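Geagea夹爪套件试用评估：中期进展报告

提交对象：Prurkbridge设备更新资助计划，Nobuhle Hlongwane
提交单位：Collport拆解与再利用车间
执笔：Thulani Mathebula
报告所涉阶段：二月至四月

一、本阶段概况

项目的任务是判断Clasow公司出售的Geagea夹爪套件能不能用在旧台式机的拆解线上，以及按目前的报价值不值得买。套件包括双指夹爪、腕部小相机、安装法兰、控制盒和一份随附软件。机械臂由车间自备，不在评估范围内。

截至四月，套件已经装好并完成标定，试验用的10台塔式机箱全部跑过至少一轮，累计记录抓取动作326次。原计划四月做完的线缆拔除试验只做了一部分，推迟到下一阶段，原因写在第四节。

资助款的使用没有超出批准的科目。套件本身为试用借出，押金已付，尚未发生采购支出。

二、安装与标定

套件到货时箱内物品与装箱单基本一致，缺一包备用螺丝，Clasow在收到邮件后补寄。法兰与我们的机械臂孔位不完全对应，Thandeka Makhubela画了一块转接板，在本地加工。这块板的费用记在“夹具与耗材”科目下。转接板让夹爪整体向外伸出一些，在机箱深处作业时有好处，在靠近机箱侧壁时则更容易蹭到金属边，后面还会提到。

标定流程按随附手册操作。手册里关于相机与夹爪相对位置的一章写得太简略，附图与实物版本也对不上，我们照做之后偏差较大，指尖落点总是偏向一侧。Thandeka改用自己的标定板重做，之后落点稳定。供应商的技术支持承认手册是旧版，答应给新版，目前还没有收到。

软件安装比预想顺利。控制盒与车间现有的工控机通信正常，中断过几次，都发生在控制盒与充电器共用一条插线板的时候。换到单独的插座以后没有再出现。

三、拆解试验的内容

试验对象选的是回收量最大的几类办公用塔式机箱，侧板由人工先行取下，机箱平放在工作台上。每台机箱依次做以下动作：

定位驱动器托架，夹住托架的卡扣或提手部位，沿滑道方向抽出；
夹住数据线插头，拔离；
把松散的电源线束拨到一侧，给后续动作让出空间；
将取下的部件放入指定料盒。

每个动作由操作员通过手柄发起，夹爪的开合力度和接近速度由软件控制。操作员有Faustino Ibarra和我2人，轮流上机，一人操作时另一人在旁记录并负责急停。我们没有尝试让系统自行决定动作顺序，那部分功能Clasow作为另购模块出售，不在这次试用之内。

机箱内部的条件比演示视频里的要乱得多。线缆从驱动器架上方垂下来，横在主板上，夹爪要从线缆之间伸进去。托架的卡扣通常在驱动器架的开口旁边，周围是冲孔的钣金件，留给指板的余地很小。夹爪的指板较宽，正面进入没有问题，带角度进入时就要反复调整。操作员的大部分时间花在这里。
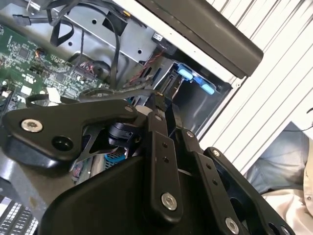 四、各项动作的结果

抽取托架

这是套件表现最好的一项。带提手或凸耳的塑料托架，只要夹爪能正对着接近，一般一次就能夹稳。失败多数出在两种情况：一是卡扣没有完全松开就开始往外拉，托架卡在滑道里；二是指板在接近途中先碰到旁边的支架，软件判断为已接触物体，提前合拢。第二种情况可以通过调高接触阈值减少，但阈值调高以后，夹塑料件时压力偏大，有一只托架的凸耳被夹裂。目前采用的是折中的数值，写在随报告附上的参数表里。

塑料件的颜色对操作员有帮助。颜色鲜明的托架在腕部相机画面里很容易认，灰色和黑色的托架与阴影混在一起，Faustino多次要求停下来加灯。我们后来在工作台侧上方加了一盏台灯，效果尚可，但金属表面的反光随之变强。

拔除数据线

结果一般。扁平的数据线插头体积小，指板端部是圆的，夹持面积不足，容易打滑。从侧面夹住插头再轻微晃动可以拔下来，但这种做法全靠操作员的手感，不适合写成固定动作。带锁扣的插头需要先按下簧片，双指夹爪无法同时完成按压和拔出，这类插头现阶段仍由人工处理。

Clasow有一种窄指端配件，目录上注明适用于小型接插件。我们已申请借用2副，供应商口头同意，发货时间未定。线缆拔除试验推迟，主要就是在等这批配件。继续用现有指板凑数据没有意义，做出来的结果不能代表套件配齐后的能力。

拨开线束

用合拢的夹爪把线束推到一侧，多数时候做得到，线束回弹是主要问题。较粗的电源线束推开以后会弹回来，需要夹住并压到机箱边缘以外。有一次夹爪连杆之间夹进了一根细线，收回时把线扯断。那台机箱本来就要报废，没有造成损失，但如果以后用于整机翻新，这种风险必须先排除。Thandeka提出给连杆外侧加一层护罩，她已经用硬纸板做了样子，下一阶段打印成塑料件再试。

放置部件

没有值得报告的问题。料盒位置固定，重复性好。

五、腕部相机

相机随套件提供，安装位置固定，视野里始终能看到夹爪的一部分。对操作员来说，能同时看到指端和目标是最有用的一点，抽托架时尤其明显。缺点也来自同一个安装位置：夹爪本体占去画面下部相当大的面积，目标靠得越近，被遮住的越多。最后一小段接近，操作员常常要靠旁边的人报位置。

画面清晰度够用来分辨插槽、散热片、线缆走向和主板上较大的印字，小标签上的字读不出来。如果今后想用同一个相机记录部件型号，这个相机不合适，需要另配。

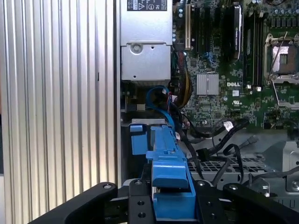 图2 腕部相机视角。夹爪正对蓝色塑料驱动器托架，上方为电源与Dell主板。

我们向Clasow询问过能否把相机外移，得到的答复是支架可以更换，但更换后厂方不再提供标定文件。考虑到标定本来就是我们自己重做的，这一条影响不大。是否改支架，等护罩装上之后一并决定，两个零件可能会互相干涉。

六、磨损与可靠性

试用期间夹爪没有发生停机故障。指板表面的黑色涂层在与机箱钣金接触的地方有划痕，不影响使用。连杆上的螺丝有松动，Faustino在例行检查时发现，按手册力矩拧紧后又出现一次，后来改用螺纹胶，没有再松。建议把螺丝检查写进每班开工前的步骤，检查时顺便看一下连杆之间有没有夹带线头。

夹爪底部外壳发热不明显。控制盒风扇声音偏大，有同事抱怨过，已把控制盒移到工作台下面。

软件记录的日志格式不统一，部分动作只有开始时间，没有结束时间。前述动作总数是对照手写记录逐条核对后得出的，日志里多出来的重复条目已经剔除。核对花的工夫不少，下一阶段会先改记录方式，由记录员在平板上直接登记，日志只作备查。

七、对人员安排的影响

有员工问过，夹爪买进来以后拆解岗位会不会减少。依目前的速度，套件在单项动作上慢于熟练工人，价值主要在于减少手伸进机箱时的割伤，以及让手部有旧伤的同事也能参与抽托架这一步。我们没有发现可以据此减少人手的理由，也没有按这个方向做测算。

培训方面，手柄操作不难学，难的是看腕部相机画面判断远近。我自己刚开始时经常提前合爪，练习一段时间后好转。Faustino以前操作过叉车，他认为与看后视画面倒车的感觉接近，上手比我快。两人的抓取记录分开保存，后续分析会考虑操作员之间的差别。

八、费用与报价

Clasow给出的正式报价包含套件、一年保修和远程支持，窄指端配件与自主排序模块另计。报价单已单独发给Prurkbridge，此处不重复列出。需要提请注意的有以下几点。

保修条款规定，自行更换相机支架或加装护罩后，相应部件不再保修。我们正在与对方商谈，希望护罩经厂方确认图纸后可以例外。

备件供货期写的是“视库存而定”。按到货时缺螺丝那一次的经历，小件补寄较快，大件情况不明。指板属于易损件，如果采购，建议随首批订单多买一套。

远程支持的答复质量尚可，技术人员能说到点子上，但手册更新一事催了几次仍无结果。手册新版应列为付款条件之一。

九、目前的判断

就抽取驱动器托架这一项而言，Geagea套件可以用，并且已经达到我们在申请书里写明的最低要求。拔线一项，按现有配置不能用，结论要等窄指端到货后再下。线束处理可以作为辅助动作，不宜单独作为采购理由。

如果现在就要作决定，我的意见是暂不采购，延长试用。Thandeka的看法稍积极一些，她认为即使只用来抽托架，也能解决车间里最常见的一类手部受伤，值得以较低的价格买下基础套件。两种意见都如实写在这里，供资助方参考。

十、下一阶段工作

收到窄指端后，在同一批机箱类型上补做拔线试验，记录方法与本阶段一致。
打印并安装连杆护罩，重复线束试验，看是否还会夹线。
对比相机现有支架与外移支架的遮挡情况，视护罩尺寸而定。
重新整理参数表，区分塑料托架与金属托架的夹持力度。
请一位没有参与过试验的拆解工人上机，记录从零开始学到能独立抽托架所需的练习量。
与Clasow就保修例外、手册更新和备件供货期取得书面答复。

十一、需要资助方协助的事项

申请将试用期延长，所需的只是押金延期，不增加拨款。延期函需要Prurkbridge会签，草稿已发给Nobuhle Hlongwane，请在方便时回复。

另请确认，转接板和台灯的支出记入“夹具与耗材”是否合适。如果需要改记，车间会在下次报账时调整。

附件：参数表；分机箱动作记录；转接板图纸；与供应商往来邮件摘录。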